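Packing Bench Operator - Pelupessy Hall, Ground Floor

Jurkex is hiring for the packing benches at Pelupessy Hall. The work is bench work: picking small parts out of bulk trays, placing them in sorted trays, checking the count against the order sheet and closing the carton. Shifts are 5 hours, mornings or afternoons, starting at 7:30 a.m. or 1:00 p.m. The post is open from July.

Duties
Set up the bench at the start of the shift.
Sort and place small parts by type and color.
Record short counts and damaged parts on the sheet.
Clear the bench and return trays at the end of the shift.
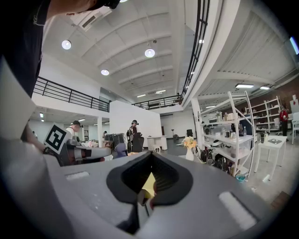 The hall is open to the roof, with a mezzanine overlooking the ground floor. Benches are lit from overhead and the hall has air conditioning. Sound carries between the two levels - applicants who need a quiet place to work should say so when applying, and one of the 2 side rooms can be assigned.

Requirements
Steady hands and good close vision, with or without glasses.
Able to stand for most of a shift. Stools are supplied.
Able to read an order sheet in English.
Past packing work is useful but not required.

Terms
Pay is $1690 per month before tax, paid on the last working day. The first 2 weeks are a paid trial period. Training is given at the bench. Caps may be worn. Loose sleeves and bracelets may not.

To apply, send a one-page work history to the Jurkex hiring desk and quote reference Guvar 37. Applicants who have worked at the Bruduvico site should state which benches they used. A short sorting task is part of the interview.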